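1/ Spent the morning canceling Otell, the hotel points club I joined in December for one free breakfast. The breakfast was a banana.

2/ Step one is finding the cancel button. It lives under "Celebrations." I checked Billing, Profile and Help first, like a fool.

3/ Step two is a survey with 5 reasons for leaving. All of them are some version of "I love Otell too much." I picked "I need time to grow."

4/ Then they offer you 458 bonus points to stay. A pillow upgrade costs more than that. So I would be most of the way to a pillow.

5/ Anyway, now the hold music plays. It's 20 seconds of pan flute and then a man thanking me for my loyalty.
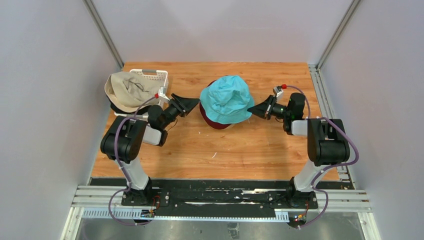

6/ A reply already, from someone who says Dunne is worse: you have to mail them a letter, and then they mail you one back asking if you meant it.

7/ I believe it. I once quit a meal kit called Steketti and still got the holiday card. It had a recipe on it. It was a decent recipe — I was furious.

8/ Update: a person picked up! Very kind. She moved me to the "pause" plan, same price as the regular plan, minus the banana.

9/ Called back. Canceled for real this time. The confirmation email says my account will close in 100 days and invites me to celebrate.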